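Thread: blue rubber pads or bare jaws for folding clothes?

vasco_b
Trying the hand-held grippers on trousers with elasticated waists, blue pads fitted on both. One jaw set by the waistband, the other gripper on the far end.

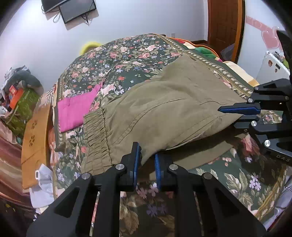 Re: blue rubber pads or bare jaws for folding clothes?

binta_a
Pads every time! I did 149 folds on bare jaws in July and the thin stuff kept sliding out on me.

romlow26
Not convinced. Rubber drags on a quilt, and then you've picked up bedding as well as trousers. I went back to bare after 5 goes.

vasco_b
Haven't had that yet, but I come in quite high. Gathers are easy to grab (loads to bite on), it's the flat end I fluff.

binta_a
Romlow, are you closing too low? Lift a touch first, then squeeze.

romlow26
Maybe. Will try it tonight with 2 pads on one side only.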